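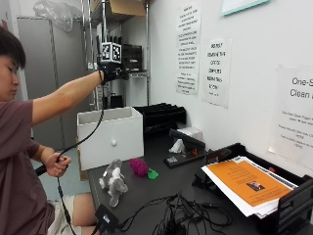 Start with the glove and leave the arm for later, Noura Hamdan told us when we asked what order to build things in. A few of us had gone over to the Gindport shared workshop on Sunday to see the Sikus, their home-built robot hand project, before we commit our own money.

The glove has a cube on the back with printed black and white markers, so a camera can follow where the hand goes. A cable runs back to a small black box. The person wearing it reaches for ordinary bits on a desk, a soft toy and a few small coloured things, and the recordings are meant to teach the robot hand later on. They have 239 recordings so far and want a lot more.

The parts for the glove came to £40, not counting the camera, which they had already. It took 3 evenings to put together and a good deal longer to get the finger readings steady.

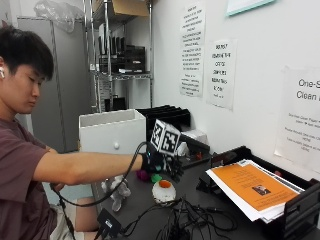 Maya Darwish thought the cable should go up over the shoulder, as hers kept snagging when she tried hanging it under the arm. Zaid would prefer no cable at all but the battery adds weight on the wrist. They haven't settled it.

We didn't see the robot hand move. It was in pieces, waiting for 5 new tendons. Parking is on the street and the side door is the one to use. We're going back in September.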